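Residence Diary, Stosen House
Wednesday, January 1, 2025

The house was closed to visitors for the holiday. The heating was set to its daytime level at 7 and the front walk was salted before breakfast. Eleven residents remained in the building over the break; the others are expected back from Woltau by the weekend.

The New Year meal was served in the lower hall. The kitchen had planned for lentil soup and roast carrots, and added rice when the bread order from Skomero did not arrive. A note on the missing order was left for the office.

The reading room stayed open through the afternoon. Two residents asked that the Nakamura atlas be returned to the open shelves, and the request was entered in the book. Quiet hours were kept without complaint – a welcome change from last night.

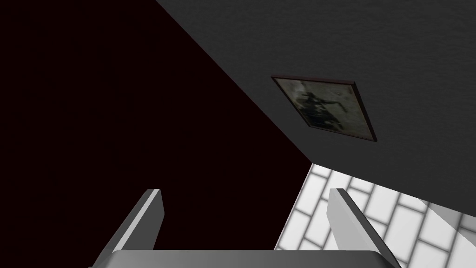
Building and Grounds

The north gutter is leaking again above the bicycle shed. A bucket was placed under the drip, and the repair has been added to the list for May, when the roof is due for work. The window in Room 87 now closes fully. The side gate was locked at dusk, and the spare key was returned to its hook.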